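The Patience of Glass

Philomena Fahy had been told that the robot would learn to make coffee the way a child does, by watching. She had raised two children and neither of them had ever made her a coffee, so she came down to Wasstead in August with low expectations.

"You hold these," said Finn Pfeiffer, and put a pair of handles in front of her. "What you do, it does."

"Then I'm making the coffee."

"For now you are."

She moved her left hand. On the other table the left arm moved too, a hair late, like someone repeating a prayer they had half forgotten. She closed her fingers and the gripper closed. It was a good trick. She had seen puppets do it at the seaside.

The job was to get the glass under the spout, put a capsule in the top and close the lever. Finn wanted 200 runs by the end of the month. After that, he said, the people at Javport would feed it all in and the arms would do it alone, nine times out of ten.

"Who says nine?"

"It's in the plan."

"And who wrote the plan?"

He went to find a cloth.

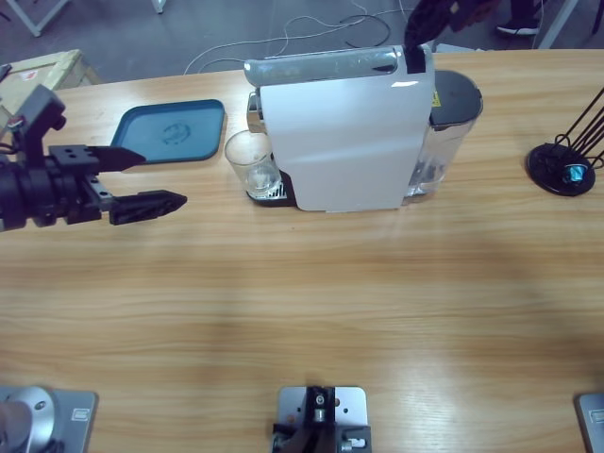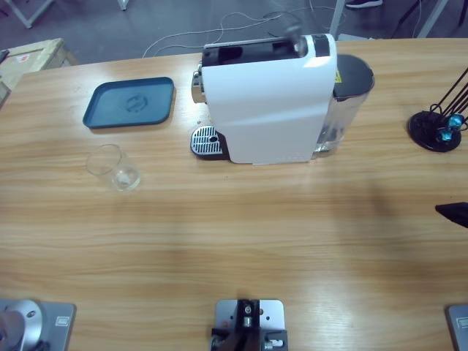
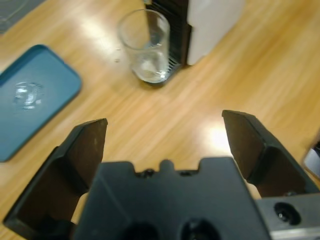

The table at Wasstead, with the glass and the blue tray.

By four o'clock her shoulders ached. The glass was the worst of it. Through the handles she couldn't feel it at all, so she had to guess from how it looked whether she had hold of it or was about to send it skating. Twice she squeezed air. Once she nudged it the wrong way, said a word her mother would have known, and nudged it back.

"Do I throw that one out?" she asked.

Orla Ó Ceallaigh looked up from the screen. "Keep it. It shows a recovery."

"It shows an old woman missing a glass."

"Same thing, as far as the file goes."

Philomena thought about that through the next run, and the one after. If it copied her, it would copy the missing. It would copy the way she stopped before the lever, which she did because her wrist was bad and for no reason that had to do with coffee. Somewhere in Javport a machine with no wrist to speak of was going to stop before the lever and wait for the pain to pass.

She told Orla this.

"It might average out," Orla said.

"Over whom? There's only me."

Orla wrote something down. Philomena could not see what, and it was short.

Finn came back with the cloth and a fresh capsule. He asked if she could do ten more before the light changed. She asked what the light had to do with it, if the thing was learning so well. He said it was sensitive to shadows at this stage. She said so was she, and took hold of the handles, and across the way the arms came up and waited to see what she wanted.

Recent stories
The Night Shift at Stevum
Batista Buys a Boat
Letters to a Lift Engineer
Ninety Steps Down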